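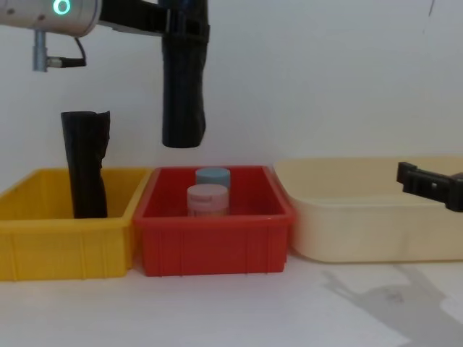
Teaching the arms to tidy up, and why I'm still not sold

17 August 2025

I've put off writing this for weeks, mainly because I didn't want to be the grumpy one again. But three people have now asked me how it's going with the robot arms, so I may as well write it down once and send them all the link.

If you missed the earlier post: I do a couple of shifts at Hanrahan, where a small group is trying to get a pair of arms to sort household bits into plastic bins. Rolls of bin bags, little tubs with lids, that kind of thing. You don't program them in the way I'd imagined. You take hold of the controls, drive the arms through the job yourself, and everything gets recorded – joint positions, gripper, cameras, the lot. Then you do it again. Then the recordings go off to be learned from, and some time later the arms have a go without you.

The target for this one task is 2,000 recordings. We passed 1,000 last week and there was cake, which I ate, so I can't claim to be above it all.

What bothers me is how much of the skill is mine and how little of it seems to get across. When I pick up a roll of bin bags by hand I don't think about it. Driving the arm, I have to think about everything. The fingers come in from an angle I'd never choose, I can't feel whether I've got hold of the thing or merely touched it, and a bag roll isn't a nice solid object to begin with. It squashes. The loose end comes away and hangs about where you don't want it. My first morning on the controls I reckoned on a minute per go and was nowhere near.

You do improve. After a fortnight I had a rhythm, and I was quite pleased with myself until Nkrumah Aidoo, who looks after the training side, asked me to stop being so consistent. My runs had all started to look the same. I was coming in over the red bin at the same height, dipping at the same spot, and leaving by the same route. A model fed on nothing but that learns my habits, he said, and falls over when a tub has shifted by a thumb's width. So now I'm asked to vary things. Put the tub towards the back. Lay the roll flat this time, stand it up the next. Make a small mistake and recover from it, on purpose, in a natural way.

Try making a mistake on purpose in a natural way. I have been making them for free all my life and I couldn't do it to order.

The view you drive by doesn't help either. I can look straight at the table, or I can look at the picture from the wrist, and the two never quite agree in my head.

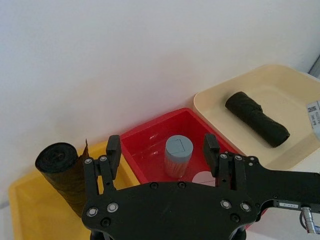
From down there the gripper takes up half of what you've got to look at, and the bit of bin you care about has a habit of being behind it. I lean to one side to see round it. I know perfectly well that leaning does nothing, and I still do it every time. So does everyone else, I've noticed.

Nkrumah thinks the wrist view is the best thing we record, because it's the closest to what the arm has to go on when it's working alone. I can see the sense in that. I'd still like someone to show me a run where it made the difference, and so far I've been shown charts.

Which brings me to results. The last version we tried was given 10 goes at moving a single roll from one bin to another. I won't give the score, it isn't mine to give, but I will say that I was asked to stand by the stop button and that I wasn't bored. When it went well it was lovely to watch, a bit slow, with a little pause before the grip that I recognised as my own dithering. When it went badly it went badly with total confidence. It closed on thin air, carried the thin air across the table with great care and let go of it over the right bin.

I've been sent the Veltard brochure by two separate readers now, the one that says anybody can teach a robot a chore in an afternoon. I don't know what chores they do at Veltard. I'd want to know how many of those afternoons there were before the one they filmed, and whether the tub was ever moved.

To be fair to the people I work with, they don't talk like that. They say "it might" a good deal. We'll carry on to the full 2,000 and try again in October, with different rolls and a few tubs it has never met. I've asked if I can choose the tubs. I've got a nasty one at home with a lid that doesn't sit straight.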